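Gripper club notebook, April, session 16

Started late, gone nine. Anas B. had the fingers off again to look at the seam. They now close tip to tip, which they did not do last month, when the left one arrived first and waited for its friend. Anas M. says he never touched the screws. Somebody did.

Plan for tonight was cloth: pick up one garment, put it down a hand's width away, let go. Cloth remains the worst material we have chosen, and we chose it ourselves, in writing, on the Rister entry form. Iara wanted blocks. Iara would like that noted, so it is noted. 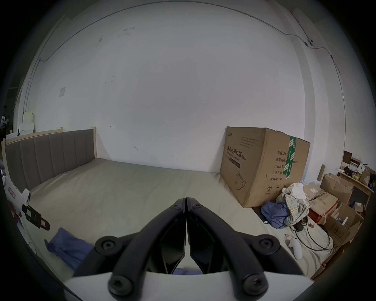
Numbering first, before I forget. Nesma's count of saved runs says 803, the log says 800. Three runs either have no log line or were saved twice. I am leaving both numbers here until one of them gives in. Devimar rules want more than 900 by the deadline, so the three matter less than the other hundred.

Things to fix:
- Thin cloth bunches between the fingers and then won't drop. Try opening wider and pausing before moving off.
- Approach angle. Salma comes in low and gets a fold nearly every time. The rest of us come in from above and pinch the mattress.
- Stop naming files "final". There are four.

Salma has offered to write down how she does it. Her first draft reads "just go in low", so the training manual is coming along nicely.

Next time: rubber on the tips, if the Zusberg order turns up. Swap Anas M. and Nesma on the controls. Ask Ebrahimi whether a dropped sleeve counts as a release.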